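How to read an international environmental resolution without being fooled by it

By Bautista Tapia
2024-12-20

Every March my inbox fills with press releases saying the world has "agreed" to something about rivers, soil or the rights of nature. Most of the time the world has agreed to hold a meeting. If you want to know which it is, you have to read the text, and you have to read it in a suspicious mood.

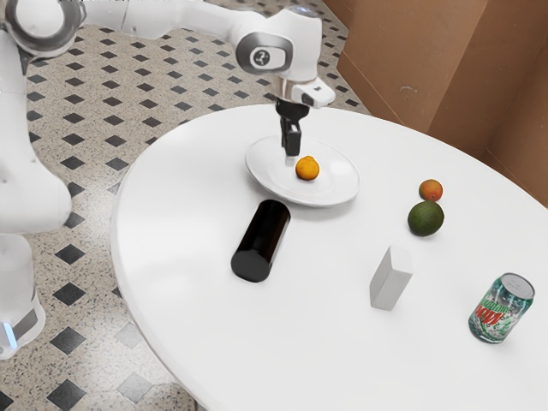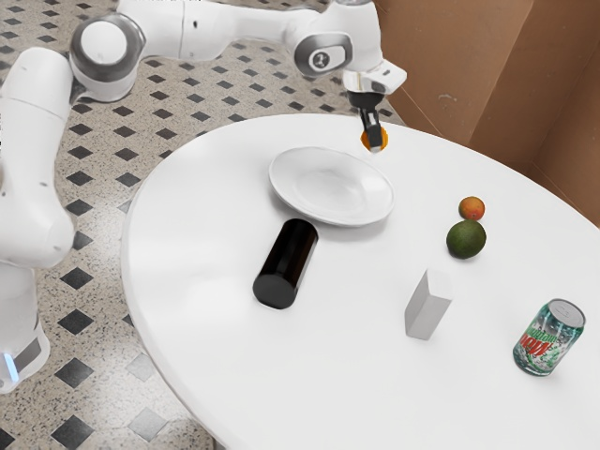
A white plate and the arm over the table 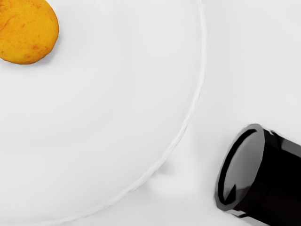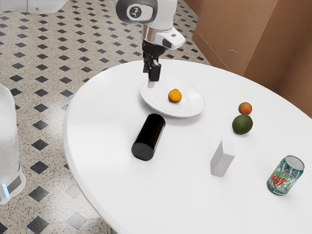

What follows is the method I use. It takes me 80 minutes for a long text, and less once you know where the padding sits.

Step 1. Get the adopted version.
Drafts stay online for years and look the same as final texts. Check the title page for the words "adopted by" and a resolution number. If you find "draft," "revised draft" or a document symbol starting with A/C or L, keep looking. I once spent an evening on a draft from the Cumholm river talks and quoted a clause that had been struck out before the vote.

Step 2. Skip the preamble, then come back.
The opening paragraphs start with words like Recalling, Noting and Deeply concerned. They create no duties. They do tell you who was in the room and which old fights were being smoothed over, so read them last.

Step 3. Underline the verbs.
Go to the numbered paragraphs and mark the first verb in each. "Decides" is the strong one, and what gets decided is usually a date, a budget line or an agenda item. "Requests" is normally aimed at the secretariat. "Invites" and "encourages" ask governments to do something if they feel like it. Be wary of "calls upon." It sounds like an order and binds no one in most of these texts.

Step 4. Find the escape phrases.
Search for these:
as appropriate
within existing resources
on a voluntary basis
in accordance with national law
where feasible

"Within existing resources" deserves your full attention. It means there is no new money. The Urum wetlands declaration ran to 81 paragraphs, and that phrase sat in the second to last one.

Step 5. Look for a reporting line.
Who has to report, to whom, and by when? If one of those three is missing, assume nothing will be checked. A "dialogue" or a "dedicated website" is not a report, whatever the press office says.

Step 6. Check how it passed.
Adopted by consensus may mean broad support. It may also mean the text was so thin that objecting wasn't worth the trouble. Read the statements made after adoption – that is where delegations say what they think they didn't agree to. The Mansilla soil text had 7 of these, and four took back most of paragraph 12.

Step 7. Compare it with last year's.
Put the two side by side and run a plain text comparison. Many annual resolutions are the old one with a new date. For the Drukach forest series I found 1649 words carried over unchanged, and a single new sentence welcoming a panel discussion.

Write down what changed in one or two lines. If you can't, be careful about sharing the press release.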